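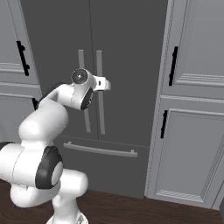 About Ondholm

Print this page | E-mail this page

We write rules for home robots. Test rules mostly, how you check an arm before it goes near anyone's kitchen. Small shop, started in February with one client (Jakomus, still with us) and a borrowed desk.

What we do: take a household task, write down what counts as done, what counts as a fail, when the arm has to stop. All in simulation first. No arm moves on to real hardware until it has 40 clean runs on the same task, same settings, logged. One fail and the count goes back to zero. Clients grumble, we keep the rule.

Doors and handles get their own section in our Solisard rulebook. Approach slow, no pulling until the grip is confirmed, let go before backing off. Same for drawers.

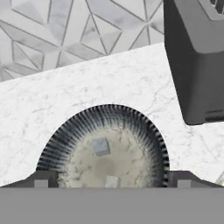

Our placing rules are the part people ask for most. Every task sheet has to say where an object may end up, in plain words, before the first run. Two small cubes resting in a bowl with the fingers open and clear of them, that is an end state a reviewer can check. "Put away neatly" isnt. We send those sheets back.

Solisard has 294 rules right now, last revised 5 April 2026. Too many, we know. The Khoo edition is the short one, for schools and first-time teams, same stop rules but alot less paperwork.

Want to read either one? Write to us. We answer most mail within 2 days, longer if we're mid-review.

Contact | © Ondholm | Back to top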